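# Keeping the Lights On: A Conversation with Adjoa Arthur

*Published 23 Aug 2025 in the alumni and community pages of the Vermeulen Institute for Applied Crafts*

Adjoa Arthur has directed the evening program in domestic lighting repair at the Vermeulen Institute for nine years. In that time the program has grown from a single short course, held in a borrowed drawing room on the second floor, to a full certificate with its own workshop and a waiting list. She spoke with Joris Van Damme of the Institute's publications office about how the program began, what students learn in it, and why she believes lamps are a good place for an adult beginner to start.

Ms. Arthur did not come to the Institute as a teacher. She trained as an electrician and worked for 16 years on theater and hotel lighting, for the most part with the contracting firm Drallier. Her last large project there was the restoration of the public rooms in a seaside hotel, where every wall fitting had to be taken down, rewired to current rules, and put back in its original position.

"I had a crew of good electricians who could wire a building, and very few of them had ever opened a table lamp," she said. "It was considered small work. The hotel owner cared about those lamps more than about anything else we did, and I had to teach the crew at the bench in the evenings. I found that I enjoyed the evenings more than the days."

When the contract ended, she wrote to the Institute and proposed a course of seven sessions. The reply came in January, and the first group met before the end of that month.

**The first session**

New students are asked to bring one lamp that does not work. The lamp need not be old or valuable. According to Ms. Arthur, most arrive with something that has been standing in a closet for years, and a few bring a piece that belonged to a parent or grandparent.

Tools stay in the drawer for the first hour. Students draw the lamp, note where the cord enters, look for a maker's label, and write down what they believe is wrong with it. They keep this sheet until the end of the course.

"The guess is very often wrong, and I want them to have it in writing," Ms. Arthur said. "People assume the switch has failed when the trouble is in the plug. They assume the whole lamp is finished when one screw in the socket has worked loose. A written guess teaches them to test before they buy parts."

The second hour is given to safety. Students learn to unplug a lamp and keep the plug in sight on the bench while they work. They practice with a continuity tester on lengths of loose cord, some of which have been broken on purpose inside the jacket. No student plugs in a repaired lamp until an instructor has checked it, and this rule applies as strictly in the last session as in the first.

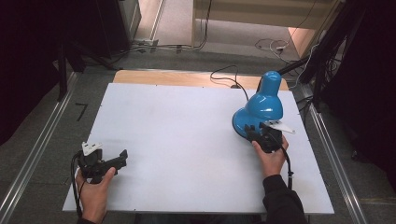
*A blue desk lamp on a white work board.*

**Why lamps**

Asked why the program has stayed with lamps when other repair courses have moved on to kitchen appliances and electronics, Ms. Arthur gave a practical answer. A simple lamp contains a plug, a cord, a switch, and a socket. A student can hold the entire circuit in mind at once.

"If you start with a toaster, you spend your first evening on the case," she said. "With a lamp you are at the wiring in a few minutes. You can see each part, you can name it, and you can follow the current from one end to the other with your finger. After that, larger appliances make sense."

She added that desk lamps present a small difficulty of their own. The joints and necks move every day, and the cord moves with them. Over time the conductors inside can break while the outer jacket still looks sound. Students are taught to bend the cord gently along its length while watching the tester, and to replace the whole cord when a break is found. Taped repairs are not accepted for the certificate.

Shades and bases receive their own session, taught by Lies Verstraete, who came to the Institute from furniture finishing. She covers the cleaning of painted metal, the removal of rust from weighted bases, and the question of when a worn finish should simply be left as it is.

"Lies has saved many good lamps from being repainted," Ms. Arthur said. "Students want everything to look new. She asks them to live with the scratches for a week first - and then most of them keep the scratches."

**Parts and suppliers**

The supply of parts has been the program's most persistent problem. Switches for older lamps are made in small numbers, and some sizes have not been made for decades. In the early years Ms. Arthur bought mixed boxes of used fittings at estate sales and sorted them at home.

The situation improved when Durkska, a local wholesaler, agreed to let the program place small orders. Most wholesalers ask for a minimum of 100 pieces of any one item, which would fill the storeroom with sockets that no student needs. Under the arrangement with Durkska, the program may order single pieces twice a term. The paperwork is handled by Milan Van Beek, the workshop technician, who also keeps the parts catalog.

The catalog has become a resource in its own right. It lists thread sizes, switch types, and cord clamps by measurement instead of by brand name, so that a student with an unmarked fitting and a pair of calipers can find a match. Mr. Van Beek began it on index cards. It is now a spreadsheet, although the cards are still in the room and Ms. Arthur admitted that she prefers them.

"The cards have his drawings on them," she said. "The spreadsheet has a column called 'shape,' and the word in it is usually 'odd.'"

**The students**

Enrollment is open to any adult, and no earlier training is required. The present group includes a retired bookkeeper, two nurses who work the same shift pattern, and a student from the Institute's own daytime program in upholstery. Ms. Arthur said that the mixture is helpful, and that groups made up entirely of people from one trade tend to be quieter.

Some graduates have gone further. Duván Usuga completed the certificate and then opened Totetti, a repair counter that shares its premises with a bicycle shop. He returns each term to speak to the final session about prices, record keeping, and how to tell a customer that a lamp should not be repaired.

"That talk is the one they remember," Ms. Arthur said. "He explains that when the insulation has crumbled inside a sealed arm that cannot be opened, you say no. You say it politely and you give the lamp back. It is a hard thing to do when somebody has carried it across town to you."

She does not measure the program by how many graduates open a business. Most repair their own lamps and those of their neighbors, and she considers that a proper result.

**Plans for the coming year**

The Institute has approved a second workshop evening, which should shorten the waiting list. Ms. Arthur also plans to add a unit on lamps with built-in LED modules, where the light source cannot be changed by hand. She has put this off for some time.

"I was reluctant," she said. "In many of these lamps the maker did not intend for anyone to go inside. But students bring them in every term, and I cannot keep telling them to come back with something older. We will begin with the power supplies, since those can often be replaced, and we will see how far we get."

Asked whether she repairs the lamps in her own house, Ms. Arthur said that her reading lamp has needed a new switch for most of the past year. The part is on order.

*Registration for the certificate in domestic lighting repair is handled by the Institute's evening office. Applicants on the waiting list will be contacted in the order in which they applied and do not need to apply again.*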